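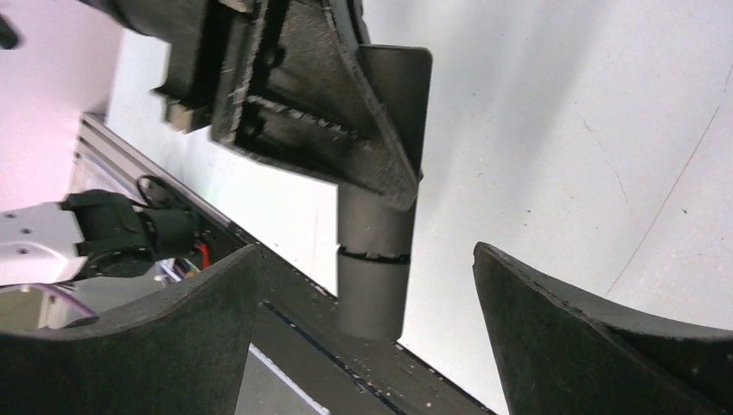 ## Flalik handoff kit for student robot clubs

We put this kit together for clubs like Marina Gavalas's, where the students have their arms moving and are ready for the next step – passing an object from one gripper to another. It sounds simple until you try it! The cylinder has to sit nearly upright, the first gripper has to hold on long enough, and the second one has to come in without knocking everything sideways.

You get a practice cylinder, a pair of replacement fingers with their screws, and a workbook by Lucie Gagnon, who ran the Vovero competition practice table for years and has seen every kind of drop there is. The workbook has 10 sessions, each short enough for an after-school meeting (with time left over for tidying up cables).

The fingers do get scuffed and chipped with use, so spares are sold separately, and clubs ordering 33 or more kits can write to Amber Ellwood for the school price. New stock arrives in July.

**Fits:** Kisine and Coughlan student arms
**Order code:** FL-1,000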